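Illov says its sandwich robots free up staff. Staff are waiting to see for what

Illov, the company that makes and packs lunches for offices and hospital cafes, has spent the past year telling anyone who will listen that its packing room is about to become a better place to work. The robot arms that began training there in September will take over the dull part of the job, the company says, and the people who used to do it will move on to something more interesting.

Ask what the more interesting thing is and the answers get short.

The job in question is called plating. A packer takes a wrapped sandwich and sets it in a basket or on a tray, cut side showing, then reaches for the next one. On a full shift the room sends out 3,000 sandwiches. The wrap is slippery, the bread gives if you squeeze it, and a sandwich that goes in crooked gets pulled out again by the person at the end of the line. It is tiring work and hard on the wrists. No one interviewed for this story said they loved it.

They did say it was steady. Ten people work the early shift, which starts at 4 a.m., and several have been there since the plant opened. The hours suit parents who need to be home by early afternoon. The pay is a little better than at the warehouses down the road.

Illov has bought its system from Bimport, a supplier that also does the maintenance and, under the contract, keeps the recordings the arms make as they practice. The sales material promises a cell that can handle 400 sandwiches an hour with one person watching. The company would not say how many an hour the cell manages today. It would not say what it paid, either, or whether the figure in the brochure came from a working kitchen or from a test bench.

A spokesperson described the current stage as "learning alongside the team." In practice this means two packers are taken off the line each morning to work with the arms. They set out the baskets and trays, guide an arm through a pick, put everything back and go again. Bimport wants 1,000 good runs for each kind of wrap before it will call the skill finished. Illov sells its sandwiches in more than one kind of wrap and changes its menu with the seasons, so it is fair to wonder when finished will come.

Tharun Chettiar, a packer who has spent most of his mornings with the arms, was asked whether the work was more interesting than plating.

"The first week, yes," he said. "Then it's the same pick, the same place, the same pick. You're doing it slower than you would with your own hands, and you have to do it the way the machine likes. If I do it my way they throw the run out."

He is paid his normal rate for it. So is everyone else on the rotation. When packers asked whether teaching the machine might count as skilled work, with skilled pay, they were told the question would be looked at after the trial. The trial was supposed to be over by now and has been extended twice.

Meanwhile the line still has to send out the same number of lunches with two fewer people on it. The company says the loss is made up by better scheduling. Packers say it is made up by packers. Breaks that used to be taken together are now taken one at a time, and the person checking at the end of the line often ends up filling baskets too, so the checking gets done in a hurry or after the fact.

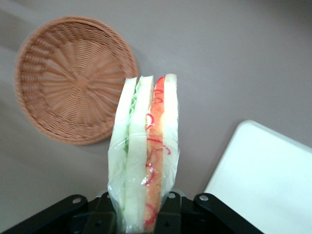

Supporters of the project point to Gollach, where a bakery put in a similar cell and says it let no one go. That is true as far as it goes. The bakery also stopped replacing people who left, and its early shift is smaller than it was. A former shift lead there said the remaining staff spend a good part of the night clearing stoppages, which they were not trained to do and which were not in anyone's job description until after the cell was running. She still thinks the machine was worth having for the heaviest lifting. She would have liked to be asked about the rest.

Illov says it will not make the same mistakes. It plans to offer a course in running and resetting the cells, written by a training firm called Jacquet, and it has told staff that those who pass will be first in line for the new operator jobs. The number of operator jobs has not been announced. If the brochure is right about one person watching each cell, the early shift will not need ten operators, and it is hard to see how the sums come out any other way.

There are real arguments for the thing. Wrist injuries are common in this kind of work, and the company says it struggles to fill early shifts. Chettiar, who wears a brace on his right hand, said he would gladly let a machine do the last two hours of every day. What he wants in writing is what happens to the other hours.

So far there is nothing in writing. A notice by the time clock says that "no roles are affected during the trial period." Packers have noticed where that sentence stops. A request for a staff meeting with Bimport in the room was turned down because the supplier's people were there to give technical support and could not speak to employment matters. The managers who can speak to employment matters say they are waiting on technical results.

The company expects to decide on a second cell once the current round of runs is complete. It did not give a date. Sign-up for the Jacquet course is open, and it will be held after the shift ends, unpaid, in the upstairs break room.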